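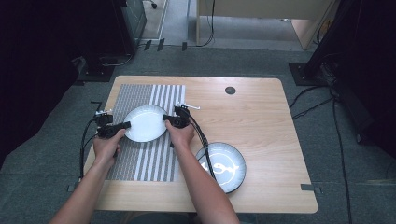
Kurkidauについて

こんにちは、Kurkidau(クルキダウ)です。海の近くの坂道の途中にある、小さな料理と食卓の教室です。包丁をはじめて握る方から、家族のごはんを何十年も作ってきた方まで、同じ台所で一緒に手を動かしています。

教室を開いたのは4月のことでした。もとは乾物問屋の倉庫だった建物で、最初に入ったときは昆布と煮干しの匂いが壁に染みついていました。掃除をしても消えず、どうしようかと悩んだ末に「だしの教室から始めればいいのでは?」ということになり、第1回の講座は一番だしと二番だし、それに濃いめに引いた煮干しだしの飲みくらべに決まりました。あの日の味噌汁のおいしかったこと! いまでも雨の日になると、玄関のあたりにふわっと匂いが戻ってきます。

わたしたちが教えていること

中心にあるのは、ふだんの家庭料理です。ごはんを鍋で炊く、青菜をゆでる、魚を一尾おろす、卵を焼く。どれも本を見ればのっている料理ですが、隣で誰かがやっているのを見ながら覚えると、びっくりするほど早く身につきます。油のはねる音が変わる瞬間や、米を研ぐ手の力の抜きかたは、文字で読むより一度聞いて、さわってもらうのがいちばんです。

講座は1クラス8人までです。コンロが4口、作業台が2つの台所なので、これ以上増えると鍋を持って人とすれ違えなくなってしまいます。最初の年に一度だけ欲張って定員を増やしたら、天ぷらの回が大渋滞になりました(揚げたてを食べてもらうはずが、最後の方の分はすっかり冷めていました。あのときの皆さん、ごめんなさい)。それからはずっとこの人数です。

いま開いているのは、次のクラスです。

はじめての台所
全7回。包丁の持ちかたから始めて、最後の回では一汁三菜をひとりで仕上げます。途中の回をお休みされた場合は、次の期の同じ回に入れます。

季節の保存食
梅、らっきょう、新しょうが、柚子、白菜と、その時季に市場に出てきたものを仕込みます。日程は畑の都合で動くので、申し込みの順に電話かメールでお知らせしています。梅の年だけは本当に読めません。

魚の日
月に1度、朝に揚がった魚を見てから献立を決めます。何が出るかは当日のお楽しみです。アジだけを延々とおろす回もあれば、見たことのない深場の魚を前に全員で図鑑を開く回もあります。

食卓のきほん
盛りつけ、器えらび、配膳を学ぶクラスです。お箸の向きやお椀の位置といった約束ごとに加えて、手持ちの食器をどう組み合わせるかを一緒に考えます。

子どもの台所
小学生向けのクラスです。火も包丁も使います。大人は隣の部屋でお茶を飲んで待っていてください。見ているとつい手が出ますから!

器の話

料理を始めるとかならず器の話になります。講座の後半、煮ものを火にかけて待っているあいだに「うちには白いお皿しかなくて」と打ち明けてくださる方がとても多いのです。でも、白いお皿は本当に頼りになります。同じ白でも表情はいろいろで、たとえば写真の丸い陶磁器のように、縁に焦げ茶の細い線がひとすじ入り、内側へ向かって灰色の刷毛目がすっと伸びているだけで、焼き魚にも果物にもよく合いそうな顔になります。敷きものも、こういう細かな編み目に白い縞の通ったものなら、お皿の線の細さとけんかしません。食卓のきほんクラスでは、こうした組み合わせをああでもないこうでもないと試す時間をたっぷりとっていて、正直なところ、講師のほうが夢中になってしまうこともあります。

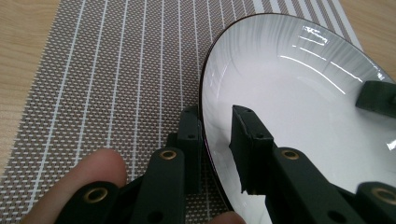
教室の器は、開校のときに家々から持ち寄ったものと、少しずつ買い足したものが混ざっています。いまでは小皿や豆皿まで入れて546枚になりました。揃いの器は意外に少なく、5枚組が3枚になっていたり、蓋だけ残っていたりします。それでも並べてみると不思議と食卓になるもので、半端な器の使いみちを考えるのは、この教室でいちばん楽しい宿題のひとつです。欠けた器は捨てずにとっておいて、年に1度の金継ぎの会で直しています。漆が乾くのを待つあいだはもちろん、おやつを作ります。

Mishraの棚のこと

玄関を入って右手に、Mishraと呼んでいる棚があります。もとは講師が旅先で覚えた豆の煮こみに使うスパイスを並べただけの棚でしたが、生徒さんたちが使いきれない調味料を置いていくようになり、いつのまにか交換所に育ちました。魚醤、実山椒の塩漬け、誰かのおばあさま直伝の柚子味噌。ラベルには中身と作った日を書いてください。どなたでも持ち帰れますし、使ってみた感想を棚の横のノートに書いてもらえるとうれしいです。「豆腐にかけたら止まらなくなった」という走り書きのおかげで、翌週には空になった瓶もありました。

Tullixと、毎月の食事会

Tullixは、教室の卒業生と在校生が一緒に開く食事会の名前です。毎月最後の土曜の夕方、当番になった人たちが献立を考え、買い出しをして、配膳までやります。講師はお客さんとして座っているだけ、という約束なのですが、台所からいい匂いがしてくると落ち着かなくて、たいてい誰かがのぞきに行って追い返されています。

献立にきまりはありません。おでんだけの夜も、餃子を217個包んだ夜もありました。あの餃子の夜は皮が足りなくなり、途中から粉をこねて皮を作りはじめた方がいて、後半のほうが断然おいしかったと今でも話題になります。

畑のこと

歩いて15分ほどの斜面に、Protusという小さな畑を借りています。土が浅くて石が多く、大根はたいてい二股になります。まっすぐな大根が抜けた日には歓声があがりますが、二股の大根もふろふきにすれば同じようにおいしいです。夏は茄子とししとう、冬は葉もの。畑の日は申し込み不要なので、長靴と帽子だけ持って来てください。収穫したものはその場で分けて、残りを教室で使います。

通ってくださる方へ

持ちものはエプロン、手ぬぐい、筆記用具です。包丁はこちらにありますが、ご自分のものを持ってきて、使いながら研ぎかたを覚えていただくのも大歓迎です。食物アレルギーのある方は、申し込みのときに詳しく教えてください。献立を決める前にわかっていれば、ほとんどの場合は全員が同じものを食べられるように組み直せます。

台所は1階にあり、入口に段差がひとつあります。車いすやベビーカーの方は、裏の引き戸からどうぞ。駐車場は1台分しかないので、できるだけバスでお越しください。坂の下の停留所から上ってくると、ちょうどおなかがすきます。

見学はいつでも受けつけています。魚の日の見学だけは、そのまま味見までしていただくことになるので、お昼を食べずにいらしてください。

このページは2018年7月25日に書き直しました。次の保存食クラスは新しょうがの甘酢漬けです。瓶はこちらで用意しますので、手ぶらでどうぞ!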